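The dish rack stays

I have gone back and forth on dish racks for most of my adult life. In my first apartment I dried everything on a folded towel by the sink, and I thought that was perfectly fine until I moved in with somebody who owned more than one saucepan. Then came a little bamboo one that folded flat (so pretty in the store!) and grew a gray fuzz on its feet by March. After that I swore I'd hand dry everything, which lasted 4 evenings.

So when we settled into this kitchen, with its white tile counter and all that dark grout, I decided to buy one big black rack and stop thinking about it. I looked at a Flivetti first, then a Werker that had a swing-out spout and far too many parts, and in the end I paid 59 dollars for a Frandsen and carried it home on the bus with the box on my knees.

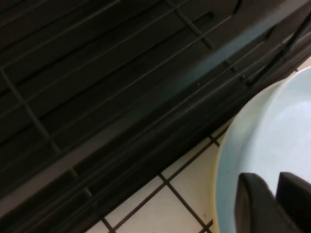

Does a black rack show water spots more than a steel one?

It shows them a bit more, especially if your water is as hard as ours, but a wipe with a cloth and a splash of white vinegar takes them right off. I do mine when I'm waiting for the kettle.

My neighbor Leobardo Bañuelos thinks the whole thing is too large for two people, and he may have a point, but he also has a dishwasher, so I listen politely and go on as before. What I like about a large rack is that I can cook a proper supper and wash up once at the end, with the plates at one side and the bowls leaning wherever they'll lean, and go sit down. With the bamboo one I was always washing three things, drying three things, and starting over, and the soup would be cold by then.

Plates are the easy part, of course. I stand them on edge and leave a gap between them when there's room, and by bedtime they're ready for the cupboard.
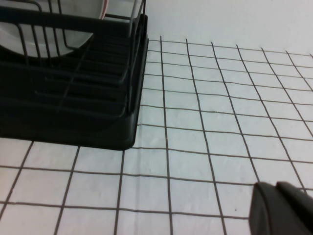

Bowls took me longer to figure out. The deep ones hold a little puddle if I set them too upright, so I tip them well forward and give them a shake first. Mugs go upside down, and the good glasses don't go in at all after what happened to the one from my aunt.

Once a week I take everything out and wash the rack itself in the sink with hot water and an old toothbrush, and while it's up I scrub the grout underneath with baking soda. It takes me 30 minutes if the radio is on and less if it isn't. I've been meaning to try the Rorkico grout brush that my sister keeps going on about, the one with the angled head, and if I do I'll write about it here along with the shelf liners I promised you all last time.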